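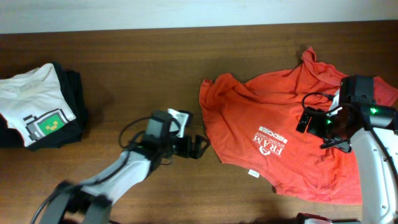
The August Stall: Frequently Asked Questions

What happened?
The right arm of the Clumlow folding station closed on an orange shirt and declined to let go. The left arm, which had been told a fold was under way, carried on with its half of the fold. The two of them pulled in different directions for 3 seconds before the force limit cut in and both arms froze.

Was anyone hurt?
Only the shirt, which lost a sleeve seam. Ilze Raudsepp was at the bench and did the correct thing, meaning she hit the stop button and kept her hands in her pockets.

How often had it worked before that?
97 folds in a row. We had started to get smug around fold 60.

What caused it?
A stale grip reading. The right gripper reported "open" while it was shut, and the planner took its word for it. Kaisu Toivonen traced the fault to a message that showed up 400 milliseconds late - long enough for the other arm to make plans.

Do the green lights mean it's safe to reach in?
They mean the gripper has power. Please read that sentence again before visiting the bench.

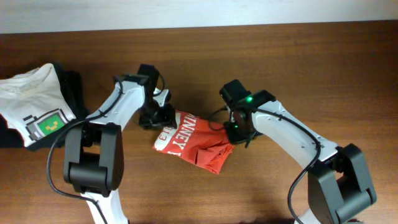

Can I pull a stuck shirt out myself?
Please don't. Press stop, wait for the arms to settle, then use the manual release on the gripper. If the release sticks too, call Merja Heinonen, who has the key to the power cabinet and strong opinions about people who skip this step.

What has changed since?
Neither arm may pull until both grippers have sent a fresh reading. Folding is now slower, and the shirts have not complained. The force limit is lower as well.

Will it happen again?
Probably in some new way. Report anything odd to Tyyne Lahtinen, and leave the shirt where it is.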